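The chicken has been spared again
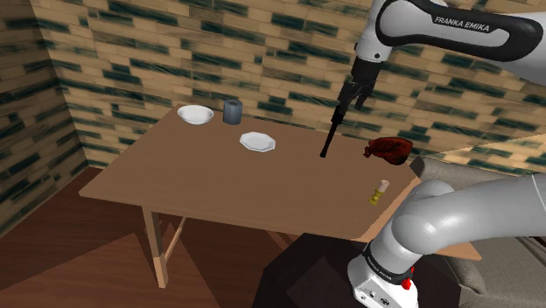
Birkett wrote in under the last post to ask why I don't just turn the collision checking back on and stop complaining. Fair. It was on, Birkett. It has been on since October, and that's what makes this such a fun Friday.

The job is simple on paper. The simulated arm is supposed to leave the crockery alone, go to the roasted chicken, and put it on the plate. I run 60 episodes a night on the machine I call Sotavham, each with a limit of 3000 steps, and in the morning I look at the success rate over coffee. This week it read zero. Sixty dinners, none served.

My first guess was the grasp. Roasted chicken is a terrible shape, all slope and one limb sticking out, and I've spent more evenings than I'd like tuning friction for poultry. So I tuned it some more. Zero again, now with stickier skin.

Then I plotted the distance between where the controller thought the fingertip was and where the tip was drawn. The two should agree. They were off by 62 millimeters, always in the same direction, down the length of that long thin finger. The planner was working from the old stubby finger, because I'd swapped the part in the scene file and left the planner's copy alone. As far as the collision checker was concerned, the extra length didn't exist. It cheerfully approved every path, and in 25 of the runs the rod went straight into the tabletop and the physics engine did what it does when two solid things share a space. The bowl left the room at a speed I won't repeat.

The part I don't like is that no alarm went off. Every log said "path valid." On real hardware that's a bent tool at best, and a red button in easy reach only helps if somebody is standing next to it and awake.

So both models now load from one file, and the run refuses to start if the tip positions differ by more than a millimeter. I put that check in at 2 a.m., and it promptly refused to start. There's a second old copy of the finger somewhere in the Malville branch. I'm still looking for it.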